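Hard water and the kitchen: notes for members in Trernham

The supply changeover on the east side of Trernham takes effect in May. Households between the mill and the old station will move from the Listuseck reservoir to the borehole at Voß, and the hardness of the water at the tap will rise as a result. Theda Weidemann has passed on the values from the supplier's notice. Listuseck water has been running at 60 milligrams per litre, expressed as calcium carbonate. The borehole gives 200. The first counts as soft and the second as hard, and the difference will be noticed in most kitchens within a few weeks.

Hardness is a measure of dissolved calcium and magnesium salts. These do no harm to drink. When the water is heated, part of the calcium comes out of solution as carbonate and settles on whatever is nearest, which in a kitchen means the kettle element, the inside of the boiler and the spray arms of the dishwasher. The remainder stays dissolved and is left behind when water dries on a surface. A white film on glasses and dull spots on steel both have this cause.

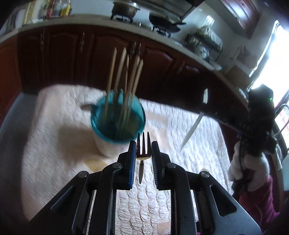
Dishwashers need attention first. Most machines have a built-in softener, a small tank of resin that exchanges calcium for sodium and is rinsed through with salt at intervals. The softener has to be told how hard the water is. A machine set for the reservoir supply will regenerate too seldom on borehole water, and the resin will be exhausted part of the way through its cycle. The setting is given in the handbook, usually as a table with several units side by side. Check which column you are reading. Arne Ostermann set his by the German degrees when the panel expected French ones and had cloudy glasses for a month.

Use only coarse dishwasher salt. Table salt often contains anti-caking agents that can clog the resin, and cooking salt in fine grains tends to pack into a solid lump. Fill the salt tank immediately before running a wash, so that any brine spilt on the floor of the machine is rinsed away before it can pit the steel. Combined tablets contain some softening agent, but at the new level it would be unwise to rely on them alone.

Washing up by hand also changes. Soap forms a scum with calcium; modern washing-up liquid does so far less, though you may find that a little more is needed for the same effect. Rinse in hot water and dry cutlery with a cloth while it is still warm. Items left to drain will spot. The spots are carbonate and come off with a cloth dampened in diluted vinegar, followed by a plain rinse. Do not leave steel standing in vinegar overnight, and keep it away from aluminium, marble and limestone worktops altogether.

Wood should not be soaked in either kind of water. Boards, spoons and sticks take up moisture through the end grain, swell, and split as they dry. Wash them quickly, wipe them, and stand them where air can reach all sides. A wipe of mineral oil now and then slows the uptake. Plastic utensils are less affected, although scale clings to any surface that has become scratched.

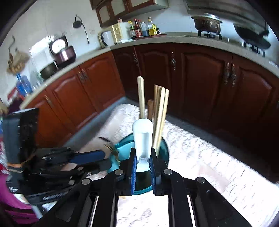
Utensils kept upright in a teal container, wooden chopsticks among them.

For kettles, citric acid is cheaper than the branded descalers and has no smell. Dissolve two level tablespoons in a litre of cold water, pour it in, warm it gently without boiling, and leave it until the fizzing stops. Boiling citric acid in a scaled kettle can form calcium citrate, a deposit that is harder to remove than the original. Empty, rinse twice, boil once with fresh water and discard that too. Coffee machines with aluminium boilers are a separate case – follow the maker's instructions and nothing else.

Members have asked about whole-house softeners. Dörte Hellwig has had one from Skitville fitted for several years and is content with it, but the unit needs a drain connection, a supply of salt and an annual service. Softened water should not be used for making up infant formula, and an unsoftened tap is normally kept at the kitchen sink for drinking. Magnetic devices clamped to the pipe are also on sale locally. The evidence for them is poor and we do not recommend the expense.

Test strips are available from Nayeli Nina at 27 Mill Lane, 2 per household. Dip the strip for one second, shake off the excess and read it after a minute in daylight. Please take one reading before the changeover and one a fortnight after it, and send both to Rimantas Liepiņa with your street name. He will plot them for the next issue.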